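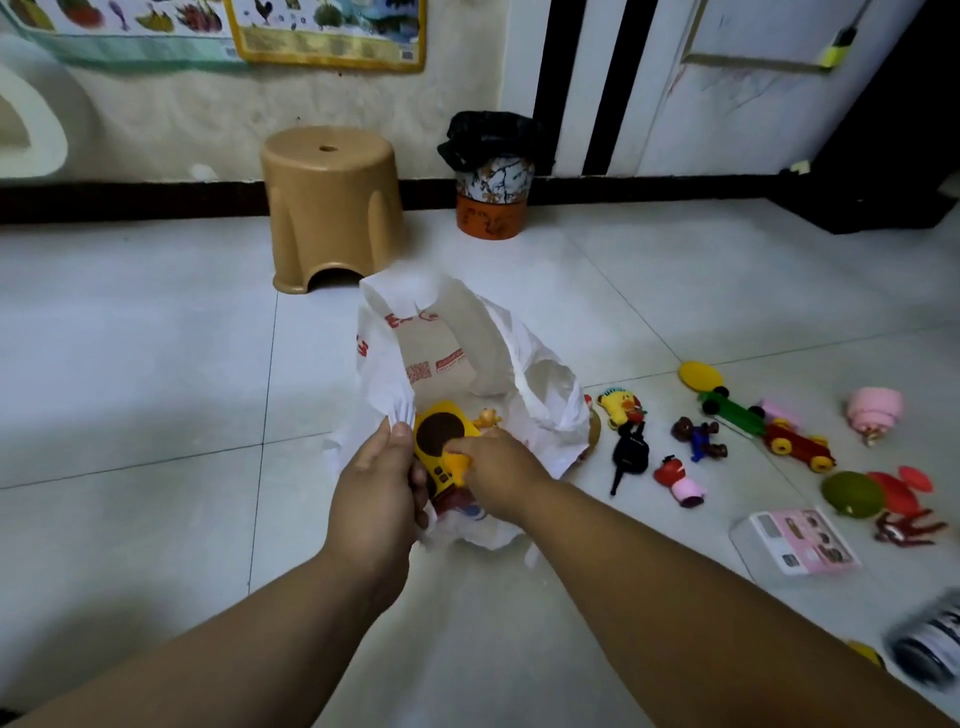
A shopping bag, a tiled floor and a yellow toy in the right hand: household work as the learning system will get to see it.

Danylo Demchenko has strong feelings about plastic bags. He has handled a great many of them since December, when he started recording chores for Clurkero, and he will tell you that the thin ones are the worst. "A cardboard box has manners," he says. "It stays where you left it. A bag has moods."

Moods are what Clurkero is paying for. The company wants a machine that can tidy a family home, and it has decided that the way to get one is to collect people doing it first, from the point of view of the person doing it. So far the library holds 2749 recordings, of which 788 involve a bag of some kind. No other object comes close. Laundry, which everyone expected to be the hard part, is a distant second.

The job sounds easier than it is. A toy goes into a bag, or comes out of one. One hand has to keep the mouth open while the other does the carrying, and the two must cooperate without anybody thinking about it, because a person who thinks about it slows down and starts moving like a museum guide. Khrystyna-Mariia Harasym, who reviews the recordings in the Barnton office, calls this "performing." She rejects it without mercy. She also rejects humming, on the grounds that it makes her hum.

What she likes is a bit of trouble. A strap that catches, a plush duck that takes up more room than a duck should, a toy car that rolls off — these are worth more to her than a perfect run. "If every example goes well, the system learns that life goes well," she says. "Then we put it in a house with children."

Nor is anyone asked to clean up beforehand. An early round was made in a rented studio with bare white walls, and the system trained on it, known in the office as Cendik, did beautifully until it met a poster. Now the collectors work in real rooms, with stools, trash bins and scuffed paint left in place. Hnat Pavliuk, who plans the sessions, sends out a list of tasks and very little else. His instructions for toys run to eight words: "Pick up the toys. Do not be tidy."

A session lasts 60 minutes, which Demchenko describes as a long time to spend with a plastic pig. His knees agree. He has asked Pavliuk for more kitchen work, at counter height. Pavliuk has put him down for shoes on Monday.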